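March 19, 2020

Second fitting on the Enness overcoat this morning. He's happy with the length (finally!) but the collar is still standing away from the back of his neck when he drops his arms, and I could see it the minute he turned around. I'd blamed the canvas last time. Now I think I cut the neck point too far forward, which means the whole left front has to come off and be rebalanced. Pinned it back as far as I dared and chalked the new line in yellow so it doesn't get mixed up with the old white one.

Bernadette Obi came by the bench while I was sulking over it and said to try lowering the back neck a hair before I rip anything. She's usually right about collars, so that's tomorrow's first job. If it works I save myself a day. If it doesn't, I'm out one evening of basting and I owe her nothing, ha.

Shrinkage on the Proritz flannel, for whoever cuts from that bolt next: I steamed a test square, let it rest overnight flat on the board, and it came in noticeably narrower across the width than down the length. I'd normally expect it the other way around. PLEASE steam the whole length before you lay a pattern on it. There's a strip of mine with the before and after marks stapled inside the order book, page 41.

Also the Proritz invoice says 15 meters and I haven't measured it yet. Don't sign for it until I do.

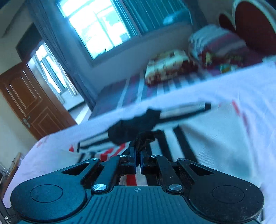
Pad stitching on the Naltimham jacket went better than I thought it would. I rolled the lapel over my finger the whole way instead of working it flat and shaping it after, and it's got a lovely soft turn to it now, no hard crease at all. Slower, sure. I also switched to the finer silk about halfway up the second lapel because the first spool kept fraying on me, and I can't tell the two apart from the front, so I'm leaving it. (If you can tell, keep it to yourself until he's paid.)

Sleeves for the same jacket are basted but I don't love the pitch on the right one. He stands with that shoulder dropped and his hand sits further forward than I drew it. I'm going to rotate the sleeve head slightly toward the front and see if the drag line under the elbow goes away. Same trick as the Spahić coat, if anyone remembers that one. I wrote the amount down somewhere and of course can't find it.

Hours on the Spahić trousers: way over. I let myself redo the waistband twice. The first time the curtain was puckering at the center back, the second time I'd just fixed the pucker and caught the pocket bag in the seam. Both my own fault for sewing after supper.

Thread order, still to send:
Black silk twist for buttonholes, the heavier one
Basting cotton, 2 big cones
Navy to match swatch 138 (not the one we got last time, it reads purple in daylight)
Beeswax

The big iron is spitting again when it's turned up past wool. I emptied it and ran it through twice with clean water and it's better, but keep a press cloth under it on anything pale. And somebody put the clapper back in the wrong drawer, I spent ages looking for it with a hot seam going cold in front of me.

Quote for the May wedding suit is 1230 with the vest, without the vest I still have to work it out. He wants peak lapels and a single button, and he's asked whether the lining can be rust colored. I said yes before checking whether we have any. We don't.

Tomorrow: back neck on Enness, measure the flannel, find that Spahić note.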